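The desk organizer is a promise sold by the compartment. I have bought the promise more times than I care to admit, in wood, in clear plastic, in a kind of felt that collected lint, and I have started to wonder what the thing is supposed to do for me that a plain flat table doesn't.

The case in favor is familiar. A place for everything, less time spent hunting, a clear surface and therefore a clear head. The leaflet that came with my last one, a Wellholm, told me I would "win back" 55 hours a year. It didn't say who had been timed, or what they had been looking for. I would like to meet the person who spends 55 hours a year looking for a stapler. I suspect that person's trouble is bigger than office supplies.

My friend Dayana Bedoya takes the other side, and she takes it well. She teaches a weekend class on setting up small workspaces, and she says people blame the organizer for their own failure to put things back. Fair enough. But a tool that only works for people who already put things back is a strange tool. Those people would be fine with a shoebox.

Consider the black wire-mesh kind, which must be the most common desk object in the country after the mug. It has a tall cup, a low pocket in front of the cup and a wide tray off to the side. Somebody at a drawing board decided on those shapes a long time ago, and every maker since seems to have copied them. The tall cup is for pens. The tray is for paper. The low pocket is for whatever you can't classify, and it fills first. 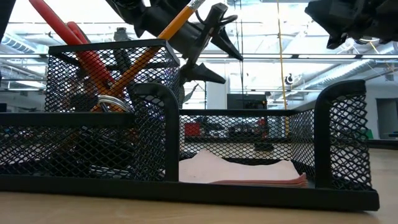
Tall cups are greedy. A pencil goes in, and then a red-handled tool goes in beside it because the handles are long and the cup is deep, and then a coil of silver wire gets dropped down the side. From that point on it has stopped being a pencil cup. It's a toolbox with no lid and bad access. You want the wire, so you take out the tool, and where do you put the tool? On the table, naturally.

The tray has a different weakness. Small sheets of notepaper ride around in it, and the edges curl. I have a stack of pink ones I've kept since February for phone messages, although I get my phone messages on my phone. The tray didn't help me decide whether I needed the paper. It gave the paper an address, and once a thing has an address it is very hard to evict.

That is my real complaint. I used to think organizers failed to organize. Now I think they succeed at something I never asked for, and that is making clutter look official. A dead pen on the bare table is trash. The same pen standing in a mesh cup is "supplies."

Hernán Taipe, who shared an office with me for years, once emptied his whole organizer onto his desk to prove me wrong. He was going to show me that every object in it earned its keep. He got as far as the fourth pen before he had to go looking for paper to test it on, and by the end of the morning he was using half the desk and hadn't put anything back. I don't offer this as science. I do notice that the exercise needed far more room than the organizer had ever saved him.

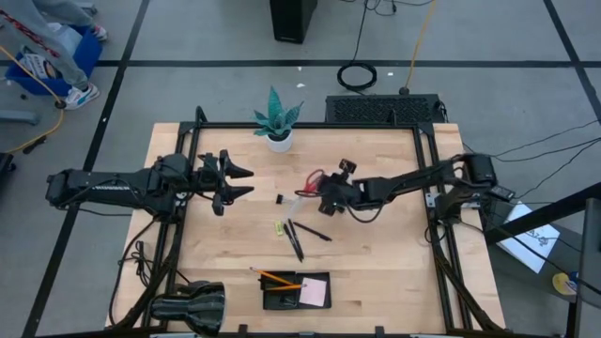

*Photo: Jhair Condori*

Pens on the wood, pencils lying across the tray, one pale pink square in its section. I find I mind this less than I'm supposed to. Three pens on a table can be found by anyone with eyes. The pencil with its end over the next compartment tells you what a divider is worth once something longer than the compartment comes along. And there is still plenty of bench left to work on, with space at the back for a plant in a round white pot, which I'd defend over any storage product you care to name.

Dayana would say that the sprawl is temporary, that a table in use is allowed to look used, and that the test comes at the end of the day. I half agree. My trouble is with that last step, the sweep. Most of us, faced with a few loose things and a container, will fill the container without thinking. It takes 90 seconds and feels like virtue. Sorting takes longer and feels like chores, because you have to ask of each thing whether it works and whether you want it.

So I'm not calling for a ban. Scissors need to live somewhere, and a paper clip on the loose is a menace to vacuum cleaners. I would only ask that people stop buying the second organizer to hold what the first one couldn't. The stores are happy to sell you a matching set, and there's always a larger size.

Mine is still on the desk as I write. I took the pink paper out of it this morning, turned the top sheet over and used the back for a grocery list. Then I tested the pens. Two worked. I threw the rest away and moved the pair to the table, next to the lamp, where I keep reaching for them anyway. The cup I haven't dealt with yet. There's something at the bottom I can't identify through the mesh.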